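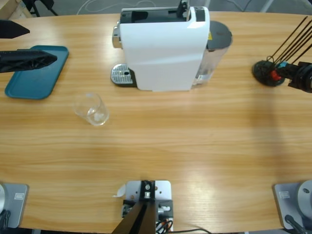

Gramwood bench

The Gramwood bench is a two-armed robot workstation built in a shared workshop by Rosalind Brannigan and Alcides Espinoza. It consists of a pair of small arms fixed to one side of a wooden table, with a central bracket between their base plates. The builders use it for household handling tasks, chiefly those involving a capsule coffee machine, a tray and a glass cup. The name is taken from the workshop in which it stands.

Background

Brannigan had earlier built a single-arm machine, known as Wolley, which was clamped to a kitchen worktop at her home. Wolley could lift a cup and set it down but could not hold one object steady while moving another, and the clamp worked loose under repeated sideways loads. Espinoza, a member of the same workshop, proposed a second arm and a permanent table. Work began in November and the first paired movement was recorded in the build log on Jan 21, 2020.

Construction

Each arm is carried on a grey base plate, one at the left corner of the near edge and one at the right. The plates are bolted through the table top, with wide washers on the underside to spread the load. The spacing between the two shoulder axes is 670 mm. An earlier spacing of 517 mm was abandoned after the elbows met during inward reaches — a fault which also cracked one printed cover.

The grippers are black. The fingers have a ribbed, lattice-like surface and are printed in a flexible filament, so that they give slightly when closed on a hard object. Finger wear is the main running cost of the bench, and spare sets are printed in batches.

A light grey metal plate with several screw holes is fitted midway along the near edge. It holds a dark grey block and a black post. Thin black, red and white wires are looped beside the bracket and are left slack for servicing. The builders' notes recommend a tie at this point, although none was specified in the original parts list.

Power and control

The two arms run from separate supplies with a common ground. A single supply was tried first and caused voltage dips when both shoulders lifted at once, which reset the left controller. Each supply has its own fuse, and one stop button cuts both.

Control software was adapted by Espinoza from a program he had written for Robichaud, an unfinished plotter. It stores positions for each joint and replays them at a set rate, 40 positions a second in the present version. The program has no knowledge of the objects on the table. If a cup is moved by more than the width of a finger, the stored movement must be taught again or corrected by hand.

Calibration is carried out at the start of each session. Both arms are driven to a rest position, the joint readings are compared with the stored values, and any offset is entered in the log. The left wrist has needed correction more often than the right. Its horn screw was replaced twice before the fault was traced to a worn spline.

Table layout

The coffee machine stands towards the far side of the table, between the working areas of the two arms. It has a white body, a chrome spout section on the left and a transparent water tank with a dark grey lid on the right. A perforated drip tray grate lies on the table beneath the spout. The teal plastic tray is kept to the left of the machine, within reach of the left gripper, and the clear glass cup is set down on the open wood below it.

Glass is harder to handle than the plastic beakers used in early trials. It offers little grip to the fingers and chips if closed on too quickly, so closing speed is halved for any movement involving the cup. Water is not used while the arms are being taught. Capsules are loaded by hand.

Later changes

A second bench to the same plan, called Zondusora, was started by Brannigan at home. It uses a narrower table and 2 mm thicker base plates, the original plates having shown some flex at full reach. The control program is shared between the two, but stored movements cannot be transferred without correction, as the shoulder spacing differs. Drawings for the base plates are kept with the Gramwood build log, together with the wiring plan and a list of replaced parts.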